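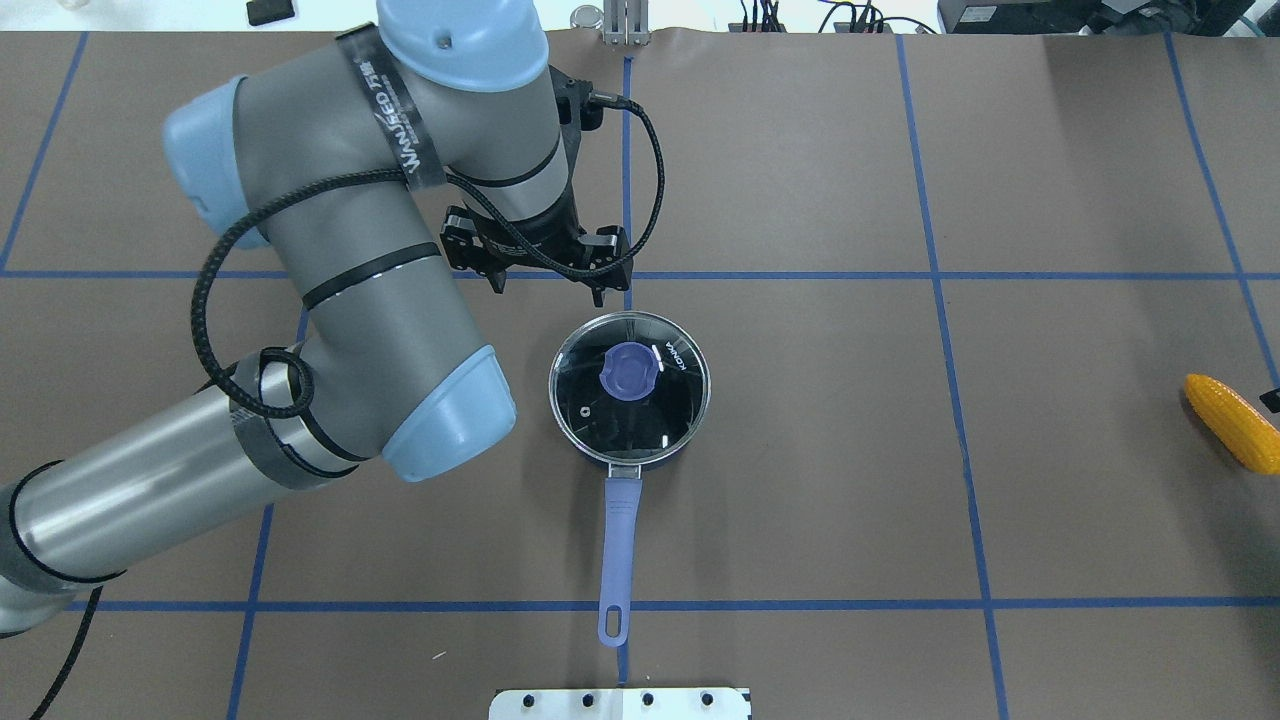

A small saucepan and strips of blue tape on a brown work surface.

Kusum Upadhyay has kept the pilgrim rest house at Skasano for long enough that people in the lower Itora valley send her their letters to carry up. The house stands below the old hermitage, on the last flat ground before the path turns to steps. It has two dormitory rooms, a kitchen, a walled yard for mules and a prayer room that was once a grain store. In the pilgrimage season it can be full every night. The rest of the year she may go a week without a guest.

Her grandfather's brother built the first two rooms. Before that, she says, pilgrims slept in the overhang on the east side of the path, where the rock is still black from their fires.

"He was a salt trader and he was sick on the way home," she said. "The monks kept him through a winter. When he was well he asked what he owed and they said nothing, so he built a house at the bottom of the steps. The monks didn't ask for it. I think at first they didn't want it."

The story is told a little differently at the hermitage. Bhupendra Bisht, who looks after its books and answers most of the questions visitors bring, told me the trader made a vow during his illness and the house was part of it. Kusum has heard this version too.

"Maybe," she said. "My family never talked about a vow. They talked about how much the roof beams cost."

The beams came from four days' walk down the valley. Above Skasano there are only willows and a few apricot trees, and willow is used for the small sticks laid across the beams, with brush and packed earth on top. The earth roof has to be cleared of snow every time it falls. Kusum does this herself with a wooden board on a pole.

There are 900 steps from the house to the hermitage gate. Pilgrims are expected to climb them before eating, and most leave in the dark. Kusum gets up at 3 to light the lamp in the prayer room and heat water.

"The old people go first," she said. "They know how slow they are. The young ones sleep late and then they pass everybody at the second bend, breathing like yaks."

I asked whether she climbs too. She said she goes up on the two main festival days and when somebody in the family has died. In other weeks a monk comes down for flour, oil and tea, and she gives him whatever has been left with her for the hermitage. She keeps a notebook of these gifts with the name of the giver, the village and what was given. The oldest notebook she has goes back 46 years and is in her mother's handwriting. One page lists butter, two brass bowls, a saddle and a clock.

"The clock is still up there," she said. "It has never been right."

The hermitage itself is a row of cells built against the cliff, with an assembly hall at the western end and a smaller shrine above it that is opened once a year. Women may enter the hall but not stay overnight inside the gate, and this is the practical reason the rest house matters. For a long time it was the only place in the upper valley where a woman traveling on her own could sleep. Kusum's mother set aside the warmer of the two rooms for women, the one that shares a wall with the kitchen, and it has stayed that way.

One of the women who came was Bit-na Na, who arrived on a walking trip and was held at Skasano for nine days when the pass closed. She has been back every year but one. She speaks the valley dialect now, with what Kusum calls a schoolteacher's accent, and she has been copying the notebooks so that there is a second set.

"The ink is the problem," Bit-na told me when I met her in the yard. "Kusum's mother watered it down. Some pages you can only read in the morning, with the light coming from the side. And then she uses her own short forms for the villages. There is one, Amar, that I took for a person. I had him down as a very generous man. It was a whole village, and it's gone now. The river took the fields and the families moved down to the road."

The road is on most people's minds. A track for jeeps was cut as far as the lower bridge a few years ago, and there is talk of taking it on to Skasano. Bhupendra Bisht would like it to stop where it is. He worries about noise, and about visitors who come for an hour. Kusum has a different view, and she was careful about how she put it.

"I carried my son down that path with a fever," she said. "So I can't say I'm against a road. I would like it to come to the bridge below the fields and stop there. Then people walk for half a day. Half a day is enough to make them quiet."

She has already seen a change in who comes. Her mother's guests were farmers and traders with their own food. Now a third of the people who stop at the house are from cities, and they ask for a meal. She cooks one dish in the evening, barley dumplings in broth with dried greens, and there is no second choice. At the last November festival she fed 90 people from the same kitchen, with two nieces helping and every pot borrowed from the houses across the stream.

Payment is left in a box by the door. There is no price on it. Silvana Lins, a roof restorer who spent a season repairing the hall at the hermitage and boarded with Kusum, tried to persuade her to put up a list of charges.

"Silvana was right, I would have more money," Kusum said. "But then I would have to stand there when somebody couldn't pay."

Silvana did win the argument about the chimney, which was rebuilt with a proper cap. The kitchen used to fill with smoke whenever the wind came from the south.

Neither of Kusum's nieces has said whether she will take over the house. The older one is training as a nurse. The younger one likes the animals and dislikes the guests. Kusum was peeling turnips when I asked her about it, and she went on peeling for a while.

"Somebody will light the lamp," she said. Then she sent me out to see if the mules had water.

Interview by Ditte Gunnlaugsson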